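PRESS RELEASE
For immediate use, August

LEMWOOD QUESTIONS THE "TEN-MINUTE BEDROOM" AND PUBLISHES ITS OWN SORTING GUIDE

Home storage firm says most tidying advice skips the worst part: the pile on the bed

BIDTON — Lemwood, the home storage company based in Bidton, today released a free guide to clearing a cluttered bed, and it opens with a complaint. The company says it no longer believes the claims made for quick bedroom resets, including several it used to print on its own packaging.

The guide, called the Rirkent Sheet after the street where Lemwood has its workroom, fits on one side of paper. It has no before-and-after photos and doesn't promise better sleep. It deals with one job, which is getting mixed small things off a bed and into places where they can be found again.

"We sold a 'ten-minute' label for years and we can't say where the ten came from," the company said in a statement. "When we asked 300 customers to time themselves on a bed piled with toys, wrappers and odd bits of cloth, 40 of them finished inside ten minutes. We took the label off."

Lemwood is also doubtful about the usual advice to sort everything into keep, give away and throw out. On a child's bed, it says, nearly all of it is "keep," and the few things that should go are hidden inside the things that shouldn't. Clear plastic bags are a particular nuisance. An empty one and one with something still in it can look much the same in a heap.

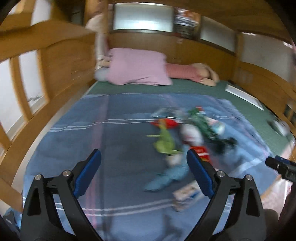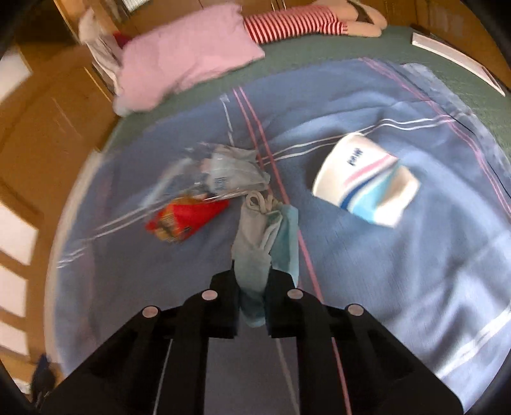

The Rirkent Sheet asks people to work in this order:

Pick up soft things first, one at a time. Cloth hides small boxes and makes a pile look bigger than it is.

Open every bag before deciding it is trash.

Put wrappers straight into a trash can beside the bed. A "trash corner" on the blanket tends to get mixed back in.

Leave boxes for last. They stay where they are put and can wait.

Straighten the blanket only when the bed is clear.

The company makes no great claim for any of this. Customers who tried the order in the spring were quicker on average by 3 minutes, and Lemwood points out that they may simply have been better at it the second time. It hasn't tested whether the bed stays clear for a week and says it would be surprised if it did.

Readers may ask what a storage company gets out of a guide that barely mentions storage. Lemwood does sell a shallow bedside bin, the Nagano, and would like to sell more. The guide leaves it out. Any open box or old drawer does the same work, and the company's own customer mail — 524 messages on bedroom clutter last year — suggests that many homes already have more bins than they use. A fair number of those messages were about where to put the bins.

The Rirkent Sheet is free in print at the Lemwood store in Bidton and can be mailed on request. It may be copied for home, school or daycare use without asking. Retailers who still carry stock with the old "ten-minute" label can return it for plain-labeled stock through the end of the season.

Contact: Lemwood Press Desk, Bidton | © Lemwood. All rights reserved. | Back to top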